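Mevalley Sessions: call for songwriters and bands

Brillik Records is looking for ten acts to take part in the next round of the Mevalley Sessions, our yearly series of live recordings and small concerts. The call is open from Tue 17 January and closes when we have received 200 entries, so please don't leave it too long. Last time we had to shut the form well before the end of the month.

The sessions are held at the old chapel on Pringle Street in Donham. Each act gets two days in the building. The first is for setting up, rehearsing and recording. The second is for a short set in front of an audience of up to 100 people, which we also record. From those two days we choose two songs per act for a compilation, pressed on vinyl in an edition of 1000 and released digitally on the same day.

Who can apply

You can be a solo artist, a duo or a band of up to six. We work mainly with folk, country, blues and guitar-led songwriting, but the last compilation also had a brass trio and a man who sang over a harmonium, so use your judgement. You need to have at least five original songs finished and ready to play. Covers are fine in the live set but can't go on the record.

You don't need a manager, a label or a previous release. If you are signed to another label you can still apply, but we will need written permission from them before we offer you a place. At least one member of the act must be 18 or over, and all members must be able to travel to Donham in September.

What we pay

Each act receives a flat fee of £1105, paid in two halves: the first when you sign the agreement and the second within two weeks of your concert. Travel inside the UK is paid on top of that, on production of tickets or a mileage note. We put you up for two nights in a guest house in the town. Breakfast is included there and we provide lunch and an evening meal at the chapel.

You keep the copyright in your songs. Brillik owns the recordings for five years, after which they go back to you. Income from the compilation, once pressing and mastering costs are covered, is split equally between the ten acts and the label. Every act gets 20 copies of the LP to sell or give away.

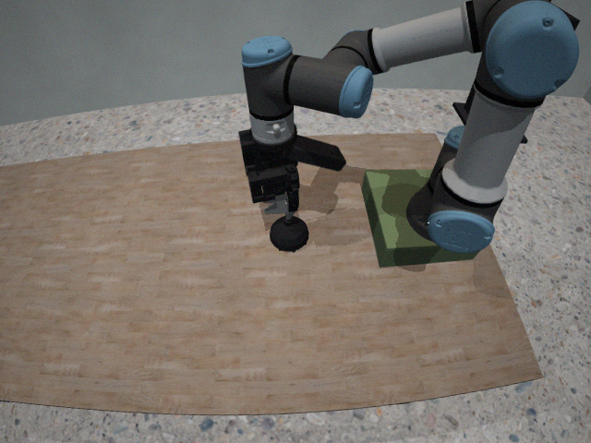
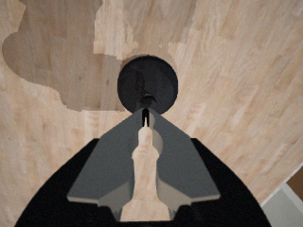

Recording is done live in the main room, with everyone playing together and very few overdubs. We have a small drum kit, an upright piano, two valve amps and a good selection of microphones. Bring your own guitars, cymbals and snare. If you play a stomp box, or like to tap your foot hard, tell us in advance so that we can put something under you. Bare wood passes every knock straight up a microphone stand, and we keep a stack of rugs and rubber mats for that reason. The engineer will be Dimas Wuisan, who has recorded all of the sessions so far and likes to speak to each act by phone before they arrive.

The chapel has a level entrance and an accessible toilet on the ground floor. The gallery can only be reached by stairs, but no one taking part needs to go up there. If you have other access needs, put them on the form – it won't affect the decision, and there is a separate budget for it.

How to apply

Fill in the form on the Brillik website. We ask for:

– the name of the act and who plays what
– links to three songs, at least two of them your own
– one live clip, which can be filmed on a phone
– a few lines on what you would like to record and why
– any dates in September you can't do

Please don't send a press kit or a long biography. The recordings are listened to first, without names attached, by three people from the label and two musicians from earlier sessions. Rough demos are welcome. We would sooner hear a song sung in a kitchen than wait for you to pay for studio time.

There is no fee to enter. One entry per act, although you may be in more than one act as long as the others know about it.

What happens next

We will draw up a list of 25 acts and contact each of them for a short video call. It is a chance to talk through the songs, the dates and the practical side, and you won't be asked to perform. Everyone who applies will get a reply. We can't give detailed comments on every entry, but those on the list of 25 can ask for them.

Acts who are offered a place have ten days to accept. After that it goes to the next on the list. The full line-up will be announced once all the agreements are signed, and we ask you to keep the news to yourselves until then.

Questions should go through the contact page, marked "Sessions". We answer on weekdays.

Related

Mevalley Sessions: the last compilation, track by track
Getting to the chapel: trains, parking and loading in
Wanted: part-time label assistant, Donham
How our artist agreements work
Sign up to the Brillik newsletter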